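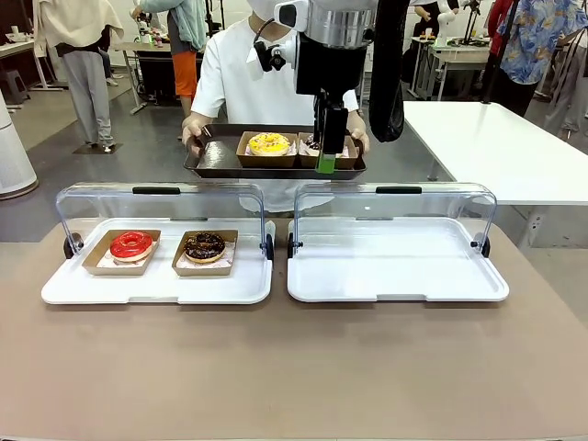
Help / Packaging and Containers

Takeaway packaging: frequently asked questions

Last updated 8 August 2025

These answers cover the kraft paper boxes, lids and serving trays supplied through the Dirkena catalogue. Prices and minimum quantities are on the individual product pages. For orders already placed, see Deliveries and Returns.

What does "kraft" mean?

Kraft is the name of a pulping process. Wood chips are cooked in a chemical solution that removes most of the lignin and leaves long, strong fibres. Unbleached kraft board keeps its natural brown colour. Bleached kraft is white and is made the same way with a further stage. The word says nothing about lining, thickness or recyclability, and those should be checked separately for each box.

Are your boxes lined?

Most are. The Braletitz range has a thin polyethylene lining on the inner face. The Dullau range has a water-based dispersion coating, applied to the board while it is being made. The Jaidee range is unlined and is intended for dry goods such as pastries, biscuits and sandwiches in their own wrap.

Which range should I use for hot food?

Braletitz for anything with sauce, gravy or free oil. Dullau is suitable for hot food with little liquid, for example chips, rice dishes without sauce, or grilled vegetables. Jaidee should not be used for hot food. Steam softens the unlined board and the base panel may sag.

How long will a box hold liquid?

A Braletitz box filled to the score line and kept upright will hold a sauce-based dish for two hours without seepage at the corners. Dullau is rated for 40 minutes. Both times assume that the box has not been refolded. Opening out a folded corner cracks the lining along the crease, and a box that has been flattened and made up again should be treated as unlined.

Can the boxes go in a microwave?

Braletitz and Dullau boxes may be reheated in a microwave with the lid open, for up to 2 minutes at a time. Do not reheat food with a high sugar or fat content in the box. It can get hot enough to damage the lining. Boxes with a metal wire handle must not be microwaved at all.

Can they go in an oven or under a heat lamp?

Not in an oven. Heated display cabinets are acceptable for Braletitz up to the temperature printed on the outer carton. Keep a clear gap between the top of the box and any lamp or element.

Can they be frozen?

Dullau and Braletitz can. Leave headroom for expansion and let the box thaw on a flat surface. Condensation on the outside will darken the board. The mark usually fades as the board dries, though it may leave a faint line.

Do the boxes need vent holes?

It depends on the food. Fried food loses its crispness quickly in a closed box, and the vented lid (suffix V in the product code) is recommended. For stews and curries use the plain lid. Please do not punch your own holes in a lined box, as the cut edge is exposed board and will take up moisture.

How should boxes be stored?

Flat, in the original carton, off the floor and away from outside walls. Board takes up moisture from the air. Damp board folds badly and the locking tabs tear. Very dry board cracks on the score. If a carton has come from a cold store, leave it closed in the kitchen overnight before use.

Opened cartons should be used within one season. Unopened cartons keep for considerably longer, but the date on the label should be followed.

How many boxes are in a carton?

200 for the small and medium sizes. The large size is packed differently and the quantity is given on its product page.

Do you supply made-up boxes?

No. All boxes are delivered flat. Made-up boxes take up too much pallet space and are easily crushed in transit.

Which trays fit which boxes?

Two medium boxes fit side by side on the standard serving tray with room left for cutlery and a drink. The large box should be carried singly. We recommend trays with a raised lip for counter service, particularly where customers carry their own order to a table. Box bases are smooth and will slide on a flat board.

Do the trays have a non-slip surface?

The textured trays give more grip than the smooth ones but are not sold as non-slip. Where a non-slip tray is required, order the rubberised version. It should be washed by hand. Repeated machine washing hardens the coating.

Are the trays dishwasher safe?

The textured and smooth trays are, on a standard commercial cycle. Stack them only when fully dry. Water held between stacked trays leaves a white scale mark in hard water areas, which can be removed with a mild descaler.

Can used boxes be recycled?

Clean Jaidee boxes can go in with ordinary paper and card. Dullau boxes are accepted by many paper mills, but local collection rules differ and your waste contractor should confirm. Braletitz boxes have a plastic lining and need a contractor who takes lined board. Any box that is heavily soiled with food should be kept out of the paper stream, whatever its lining.

Are any of them compostable?

Jaidee is certified for industrial composting. The certificate does not cover home composting, and we ask customers not to describe it that way on menus or signs. Braletitz and Dullau are not certified.

Can boxes be printed with our name?

Yes, in one or two colours, on the lid and the front panel. Artwork should be supplied as a vector file with fonts converted to outlines. Brown board darkens every colour printed on it. Pale yellow and light grey are close to invisible, and white needs a double pass. A printed proof on the correct board is sent before the full run and must be approved in writing.

Printed orders take roughly 19 working days from approval of the proof. Orders for the Christmas period should be approved by the end of October.

Can I use a stamp or a sticker instead?

Both work. Use a food-safe ink and stamp the box flat, before folding. Stickers hold well on the outer face of all three ranges but may lift from a box that has been chilled, so apply them at room temperature.

Where can I find the food contact declarations?

Each range has a declaration of compliance, available as a download from its product page. The batch number on the carton label is needed if you want the declaration for a particular delivery. Keep the label until the carton is empty.

Who do I contact about a faulty batch?

Write to technical support, marked for Kamrul Pramanik, with the batch number, a short description of the fault and a photograph of the fold or seam concerned. Keep a few unused boxes from the same carton. We may ask for them to be returned for testing, and postage is refunded.

Related pages: Cup and Lid Sizes, Printed Orders, Deliveries and Returns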